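Zelenák sets aside money for second disassembly cell

Computer refurbisher Zelenák plans to buy a second two-arm robot cell for taking apart used desktop computers, and has asked three suppliers for prices. The company expects to place an order in March if the bids fit the equipment budget it drew up over the winter.

The cell would go next to the one already running at the Hemotgate site, where robot arms work on opened desktop towers and handle parts such as hard drives. Small components go into a fixture tray beside the computer, which is laid on its side on a slotted workbench with the side panel off.
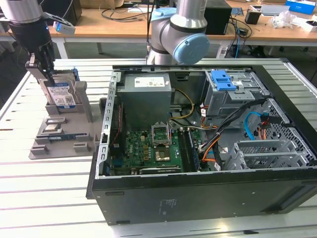

Grippers and fixtures should be priced as separate lines, Štefánia Michalík told the planning meeting, and not buried in the cost of the arms. In the first purchase they were bundled together, she said, and the company had no clear figure to work from when it needed spare fingers.

The new request for bids follows that advice. Suppliers have to give separate prices for the arms, the grippers, the wrist cameras, the bench and fixtures, the control software and the installation. They also have to state a yearly service charge and say how long that charge will hold.

Nuvis and Priltura are among the firms that have been sent the request. Both have until the end of the month to ask questions in writing. Answers will go to every bidder at the same time.

Zelenák has put the total at 88 percent of what it spent on the first cell. The lower number reflects work that does not have to be paid for twice, mainly floor preparation and the electrical supply, which was sized for two cells from the start. Training is not included -- it comes out of the site's regular operating money.

Drive removal takes up a large part of the planning document. Desktop makers use different caddies and latches, and a gripper that suits one may need changes for the next. Bidders are asked to show their equipment working on at least four case designs, with drives both in and out of their caddies. Someone from the Hemotgate floor will be at the bench for each demonstration.

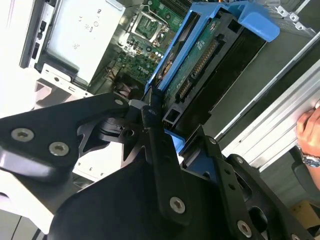 One commenter on the company's planning page asked whether the money would be better spent on more fixtures for the existing cell, and said changeover between models was the real holdup at most shops. Zelenák replied that new fixtures are being priced too, under a smaller budget line, and that the two requests will be compared before anything is signed.

Leasing is also under review. A lease would spread the cost over several years, but the terms seen so far limit changes to the grippers, and the floor staff want to keep making those themselves.

Delivery is expected to take roughly four months from the date of the order. The existing cell will stay in use during installation, except for two days when the power supply to the area is switched over.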